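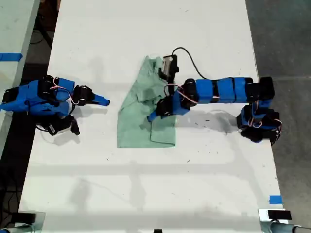 Green cloth, white table, wrinkles for days.

February 18, 2020
Posted by Drornia
1,226 likes · 60 comments · 565 shares

1/ OK so a bunch of you asked for the cloth thread after I complained about my drawer last week. This is the cloth thread. Get a coffee.

2/ I own way too many small cloths. Kitchen ones, dusting ones, the ones that started as napkins and got demoted. For years they all lived in one drawer in a big wad, and I'd pull one out and three would come with it.

3/ Light green is my favorite color for these, by the way. It hides nothing, and that's why I like it. Coffee? You see it. Tomato? Oh, you see it. You know exactly when it's time for the wash.

4/ Also it looks so nice on a white table!! Even all crumpled up. I have looked at a lot of crumpled cloth on a lot of white tables and I will defend this combo forever.

5/ So, folding. My biggest tip is do it on a flat surface that's bigger than the cloth. Not in the air, not against your stomach, not on the arm of the couch while you watch TV (guilty).

6/ Start from the crumple. Don't shake it out like you're waving at a ship. Drop it on the table, look for a corner, any corner, and pull that one toward you. Then go hunting for the next corner along the same edge.

7/ If you can't find the second corner, follow the hem with your fingers. It's always under the fat part of the wrinkle. ALWAYS. I don't make the rules.

8/ Once you've got two corners, hold one down and slide the other one away until the edge goes straight. Then smooth from the middle out with the side of your hand. Two or three passes and most of the wrinkles give up.

9/ I do halves, then halves again, then thirds. My sister does a roll. We've agreed to stop discussing it at dinner.

10/ Why thirds at the end? My drawer is shallow and the little packets stand up on their edges that way, so I can see every color from the top. If your drawer is deep, skip the thirds and stack them flat.

11/ Somebody asked if I iron them. I do not iron dishcloths, I'm not a hotel. I pull them out of the dryer a tiny bit damp and fold them right then, while they're still warm. The thin ones come out close to flat.

12/ The ones I forget in the basket overnight are another story. Those get a quick spritz from a water bottle and ten minutes under a big cookbook. (The Grivdale church cookbook, 400 pages, weighs as much as a small dog, has never been opened for a recipe.)

13/ Fabric softener: please no. It makes them feel lovely and then they just push water around the counter. A splash of white vinegar in the rinse and you're good.

14/ Stuff I tried that didn't work for me: drawer dividers (the cloths ate them), a hanging rack (everything slid to one end), and the Gukero folding board, which is great for T-shirts and way too big for anything smaller than a pillowcase.

15/ The demotion system, for anyone who missed it. New cloths are for dishes. Stained ones go to counters. Sad ones go to floors. When it has a hole you can put your thumb through, it goes out to the garage and we don't talk about it again.

16/ I did the whole drawer Sunday night and it closes now. With one finger! I opened and closed it a few extra times for fun.

17/ Next thread is probably fitted sheets, so give me a couple of weeks to get brave. If you have a corner trick that works on a deep mattress, put it in the replies.

Comments

gautam_home
The hem thing!! I've been shaking mine out like a maniac this whole time.

pinecone44
Team roll. Your sister is right.

laundryday_again
How much vinegar is a splash? I put in half a cup once and the whole upstairs smelled like pickles.

Drornia
@laundryday_again couple of tablespoons! Half a cup is a salad.

mossandmugs
Standing them on edge just changed my drawer, thank you. Waiting on fitted sheets.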